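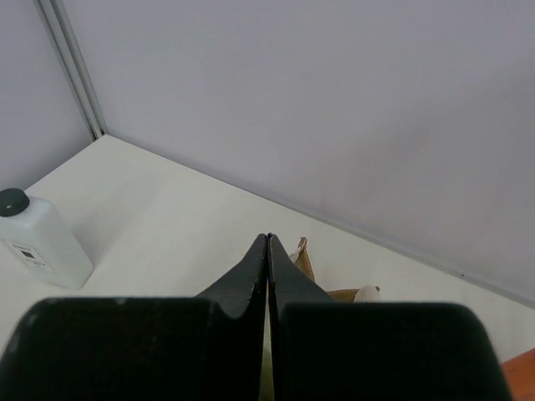
거의 맞닿은 핑거 끝. 왼쪽 핑거 안쪽 모서리에 닳은 자리가 있다.

검색어를 입력하세요 검색

Brullota 양팔 작업 키트 사용기: 정지 후 재가동할 때 그리퍼가 열리는 문제

Brullota 양팔 키트를 들여와 포장 작업 시험에 써 왔다. 팔 두 대와 평행 그리퍼 두 개, 제어 소프트웨어 Karkgate가 한 묶음이고, 판매와 기술 지원은 Fotico가 맡는다. 사용 기간의 대부분은 무난했다. 그런데 6월에 그리퍼가 물건을 놓치는 일이 생겼고, 원인을 찾는 과정에서 안전 쪽으로 그냥 넘기기 어려운 점이 나왔다. 그래서 이 글의 절반 이상은 그 이야기다.

설치

설치는 어렵지 않았다. 알루미늄 프로파일 레일에 베이스를 볼트로 고정하고 케이블을 연결한 뒤 Karkgate에서 팔 두 대를 등록하면 된다. 설명서에는 케이블 여유를 얼마나 두라는 말이 없다. 여유가 모자라면 손목을 끝까지 돌릴 때 당기고, 너무 많으면 옆 팔의 동작 범위로 늘어진다. 우리는 두 번 다시 묶었다. 레일 간격을 적은 표도 영문판과 국문판의 숫자가 서로 달라서 영문판을 따랐다.

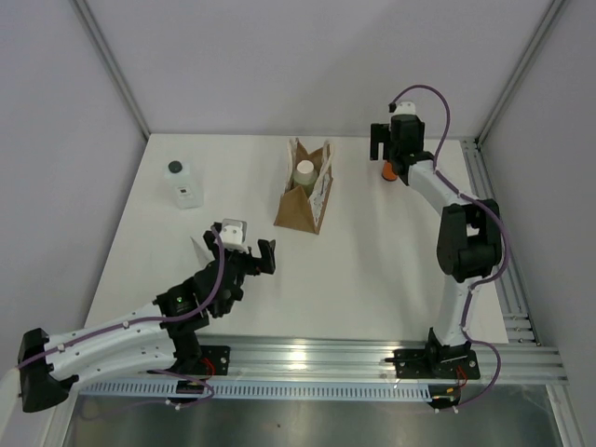
레일에 고정한 팔 두 대. 보라색 케이블이 각 팔을 따라 베이스 쪽으로 내려간다.

기본 성능

반복 동작은 안정적이다. 같은 자리에 둔 병을 집어 옮기는 정도는 따로 손댈 것이 없었다. 종이봉투처럼 모양이 일정하지 않은 것은 접근 각도를 바꿔 가며 몇 번 가르쳐야 했다. 두 팔을 함께 움직일 때의 간섭 검사는 보수적인 편이다. 충분히 지나갈 수 있어 보이는 경로도 막는 경우가 있는데, 이 부분은 불만으로 치지 않는다. 부딪치는 것보다 낫다.

파지력은 백분율로 설정한다. 출고값은 60이고, 우리는 비닐에 싼 컵을 다룰 때 70까지 올려 썼다. 표면이 미끄러운 물건은 60에서 조금씩 돌아가는 일이 있었다. 70에서는 그런 일이 줄었지만 얇은 상자는 눌린 자국이 남았다. 물건별로 값을 저장해 두는 기능이 있으니 처음부터 쓰는 편이 편하다.

무엇이 잘못되었나

작업 기록으로 2,462번째 동작에서 오른쪽 팔이 보호 정지에 들어갔다. 정지 자체는 정상이었다. 팔이 멈췄고, 그리퍼는 물건을 쥔 채로 있었다. 문제는 그다음이다. 화면에서 오류를 확인하고 재가동을 누르자 팔이 움직이기 전에 그리퍼가 먼저 열렸다. 컵이 작업대에 떨어졌고 손잡이가 깨졌다. 사람은 다치지 않았다. 다만 그때 동료가 팔 밑으로 손을 넣어 종이 상자를 치우려던 참이었다.

처음에는 핑거 마모를 의심했다. 끝부분이 긁혀 있었고 잔흠집도 보였다. 핑거를 새것으로 바꾸고 같은 조건으로 다시 해 보았는데 결과는 같았다. 파지력을 60으로 내려도, 70으로 올려도 마찬가지였다. 물건을 쥔 상태에서 일부러 보호 정지를 걸고 재가동하는 시험을 5회 했고, 5회 모두 그리퍼가 열렸다. 왼쪽 팔도 똑같았다. 한쪽 부품의 고장으로 보기는 어려웠다.

Karkgate의 로그를 펼쳐 보니 재가동 직후 그리퍼 원점 찾기 명령이 들어가 있었다. 그리퍼를 끝까지 열어 위치를 다시 잡는 동작이다. 빈손일 때는 아무 문제가 없다. 물건을 쥐고 있는지 확인하지 않고 이 명령을 보내는 것이 문제다. 확인 창도 뜨지 않는다. 화면에는 "준비 중"이라는 글자만 나온다.
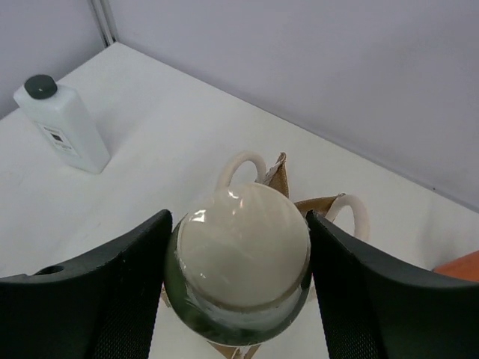

우규리 (Kyu-ri Woo)

컵이라서 파손으로 끝났지만 무겁거나 날카로운 것을 쥐고 있었다면 이야기가 달라진다. 보호 정지가 걸리면 사람은 대개 작업대로 다가간다. 걸린 물건을 빼거나 포장재를 정리하려고 손을 뻗는다. 재가동 버튼을 누르는 사람과 작업대 앞에 있는 사람이 다를 수도 있다. 이때 예고 없이 그리퍼가 열리는 것은 설계에서 막아야 할 동작이라고 생각한다.

Fotico의 대응

로그와 시험 기록을 Fotico에 보냈고, 기술 지원 담당 Clive Pearce에게서 답이 왔다. 같은 현상을 그쪽 장비에서도 확인했다는 내용이었다. 설정 파일에서 자동 원점 찾기를 끄는 방법을 함께 알려 주었다. 답변은 빠른 편이었고 책임을 사용자에게 돌리지도 않았다. 이 점은 좋게 본다.

알려 준 대로 설정을 바꾸니 재가동 후에도 그리퍼가 그대로 닫혀 있었다. 대신 전원을 껐다 켠 뒤에는 원점 찾기를 직접 실행해야 한다. 이것을 잊으면 열림 폭이 실제와 어긋난 채로 작업이 시작된다. 우리도 한 번 잊었고, 그리퍼가 상자 옆면을 밀었다. 임시 조치로는 쓸 만하지만 해결이라고 부르기는 어렵다. 수정판이 언제 나오는지 물었으나 날짜는 받지 못했다.

지금 쓰는 절차

보호 정지가 걸리면 재가동하기 전에 쥐고 있는 물건부터 처리한다. 물건 아래에 받침을 대고 수동 모드에서 그리퍼를 조금씩 연다. 물건을 치운 다음에는 작업대 안에 손이 없는지 소리 내어 확인하고, 버튼은 그 확인을 들은 사람이 누른다. 설정을 바꾼 뒤에도 이 순서는 그대로 두고 있다. 소프트웨어를 갱신하면 설정 파일이 출고값으로 돌아가는 것을 확인했으므로, 갱신 후에는 빈 상자로 정지와 재가동을 한 번 시험한다.

다른 제품과 비교하면

전에 쓰던 Mulligan 키트는 재가동할 때 "그리퍼를 열까요?"라고 매번 물었다. 당시에는 귀찮다고 여겼다. 팔의 움직임은 Brullota가 더 부드럽고 가르치는 시간도 짧다. 소음도 덜하다. 정지와 복구 쪽만 놓고 보면 Mulligan이 낫다. 두 제품의 핑거는 서로 호환되지 않으니 갈아타려면 핑거도 새로 마련해야 한다.

평가

동작 품질과 설치 편의는 만족한다. 설명서는 부족하다. 재가동 동작은 수정판이 나올 때까지 감점 요인으로 둔다. 가벼운 물건을 다루고 정지 절차를 지킬 수 있는 곳이라면 쓸 수 있다. 여러 사람이 번갈아 만지는 곳이나 교육용으로는 지금 판을 권하지 않는다. 이미 쓰고 있다면 깨지지 않는 물건을 쥐게 한 뒤 정지와 재가동을 한 번 해 보기 바란다. 자동 원점 찾기 항목은 Karkgate 설정 파일의 그리퍼 구역 맨 아래에 있다.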